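Lernwood open day, Saturday

The Lernwood building opens its pressing hall to visitors on one Saturday in December. I went for the afternoon tour, which covers the felt line only. The dye house is shown separately, and I had no ticket for it.

Visitors sign in upstairs and wait in a lounge until the guide is free. Groups are limited to 8, and ours had seven. Coats stay upstairs, as loose fibers cling to wool and carry over to the next batch.

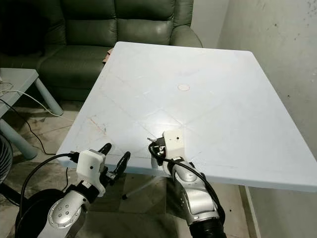

The big table in the lounge, with the sofa behind it.

The tour starts at the carding machine. Raw wool goes in as clumps and comes off the drum as a thin web, which is folded back and forth until the stack has enough weight for the order. Aurel Sârbu, who led our group, said most orders are for six layers. Thin padding gets fewer – he did not give a number.

From there the stack goes to the steam plate. The plate presses and shakes at the same time, and the wool shrinks mostly in width. Lernwood runs it at up to 80 degrees Celsius for its standard grade, called Ene. The older grade, Grillden, is pressed cooler and longer and comes out softer at the edges.

I asked about shrinkage across a full roll. The answer was that the first length is always cut off and sent back to carding.
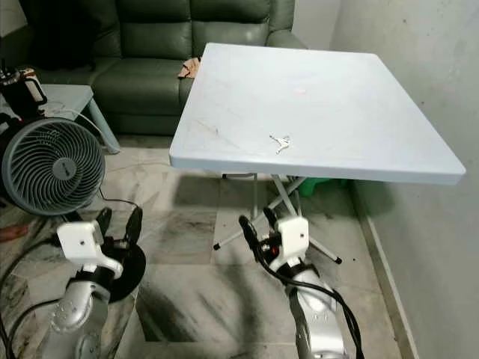
The fulling machine was stopped for a roller change, so we saw it with the covers off. The upper rollers are ribbed and the lower ones are plain. Wear shows on the ribs first, and a worn rib leaves a faint stripe that can be felt by hand before it can be seen. Finished felt is trimmed, weighed and wrapped in Clostex, a paper-backed film that the packing room prefers to plain plastic.

We ended back upstairs with samples of both grades. Ene is noticeably stiffer. The sample cards list weight but not thickness, a gap for anyone cutting gaskets.

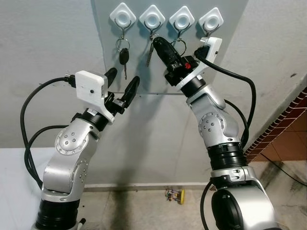
Key hooks on the wall upstairs.

The tour took longer than the posted hour. Parking is behind the building, and the gate closes at 5 p.m.

Comments

feltandfold: Did they say whether Grillden is still sold by the half roll?

millrat: It was in the spring. Ask the packing room, the front desk never knows.

Dora K.: The dye house tour is worth the second ticket. Wear old shoes.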